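Kulton data collection – coordination meeting, 18th July
Chair: Weronika Kaczorowski
Minutes: Duarte Mendes
Apologies: Lemaire side (written comments received, see item 4)

1. Previous minutes
Accepted with one correction. The handover task belongs to the Todunton set and is to be moved out of the Kilico set before the next export.

2. Episode count, cup tasks
The target for the cup tasks stays at 1000 accepted episodes. The count stands at 935 after review. 27 episodes were rejected at the last pass, most of them for a dropped wrist stream in the first seconds. DM asked whether these could be kept with the wrist view masked. WK did not agree: the policy reads the wrist views at every step, and masked episodes would have to be weighted separately. Rejected episodes stay rejected.
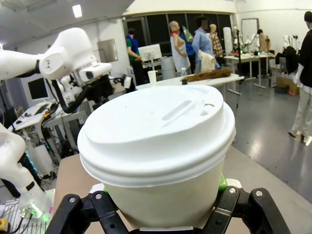

Grasp height was discussed at length. Operators have been closing the gripper anywhere between the base of the cup and the lid, and the current labels do not separate the two. WK wants grasp height recorded as a field, low or high, set by the reviewer from the wrist view. DM noted that the gripper fills the bottom of that camera's view, so the reviewer will be judging from the lid and its lower rims, with the green pads as a second cue where they show beside the cup. Lid orientation can be read from the same view, as the sip slot and the vent notch are both clear. Agreed to add both fields. The existing episodes will be relabeled in batches of 400.

3. Carrier task
Definition revised. An episode starts with the carrier on the tabletop and ends when both arms are withdrawn and still. Episodes that end with an arm in motion are to be trimmed or, where no still segment exists, rejected.

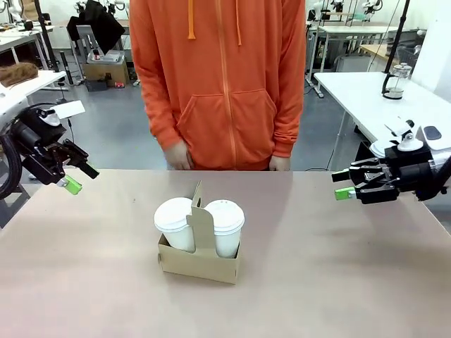

Item 3: carrier with two lidded cups, fixed camera.

Start positions for the carrier are still too narrow. Operators place it near the center of the table by habit. DM to add a position prompt to the operator screen, drawn at random per episode. Rotation of the carrier is left for September.

4. Handover with a person
Lemaire's comments ask that the person's release be annotated as its own event, separate from gripper closure. WK supports this. At present a single timestamp covers both, and the overlap – when hand and gripper are on the object together – is lost.

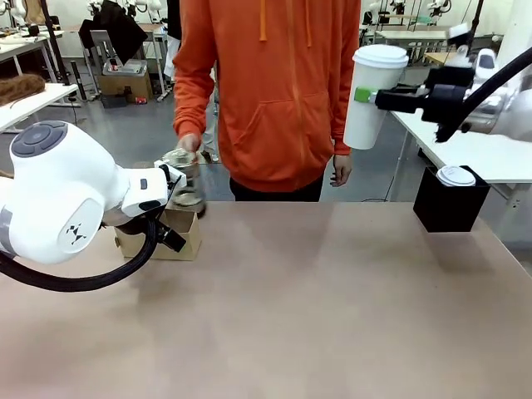

Item 4: jar held by hand and left gripper together; right gripper holding a cup.

It was agreed that the overlap is to be stored as an interval with a start and an end. Where the other arm is also holding an object, its state is annotated on a separate track. Clear objects are to be tagged, as the segmentation model used for prelabeling handles them poorly.

5. Wrist camera exposure
Lid texture is washed out in part of the Todunton set. DM compared automatic exposure with two fixed settings. Automatic exposure shifts when the arm turns toward the ceiling lights, and the shift is large enough to show up in the image statistics per episode.
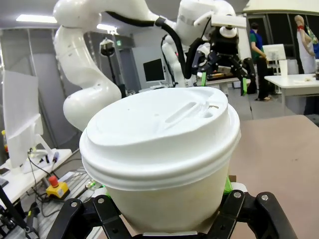
The lower of the two fixed settings gave the more stable result and will be used on both wrists from the next session. Episodes recorded under automatic exposure remain in the set and get a flag in the metadata. WK asked for a short training run with and without the flagged episodes before any are dropped.

6. Actions
DM – grasp height and lid orientation fields in the review tool
DM – position prompt for carrier task
WK – reply to Lemaire on release annotation
WK – move handover task to Todunton set
DM – fixed exposure, both wrists; metadata flag
WK – comparison run, results to next meeting

7. Other business
Kilico export format: deferred.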